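Trevthorpe Stage Reviews: data card

Version 2, August 2024
Maintainer: Wing-yan Yen

What's in it

1,892 short reviews of live theater, written by audience members and local critics in and near Canstead. Puppet shows, school musicals, holiday pantomimes, one-person plays in the back rooms of bars - if it had a curtain time, we wanted it! The reviews cover 81 productions, and I still find new favorites every time I scroll through.

Files

reviews.csv - one row per review
shows.csv - one row per production, with venue and running time
splits/ - train and test lists, by review id

Fields in reviews.csv

id: a whole number, never reused
show_id: matches shows.csv
text: the review as it was written, typos and all
stars: 1 to 5, blank if the writer gave none
spoiler: yes or no, marked by hand

The stars column is filled in for 1,029 reviews. Please don't treat a blank as a zero. Version 1 did that in the splits (my mistake), and it made everyone look terribly grumpy.

What changed since May

All the Skistport Playhouse reviews are in now, and they're a joy, especially the long ones about the touring Hviid puppet company. Duplicate rows are gone. Show titles keep their original punctuation.

Good uses

Sentiment work, spoiler detection, summarizing, or just finding out how people talk about a second act that drags. The writers skew toward regular theatergoers, so go easy on any claims about audiences in general.

Known gaps

Very little dance, hardly any opera. Matinees are poorly labeled. A few reviews cover two shows in one go and are filed under the first.

Fixes and new reviews are very welcome - send them with the show title and the venue, and I'll get them into the next version. 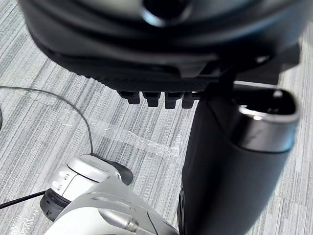

Underside of a black seat, with a black post beside it.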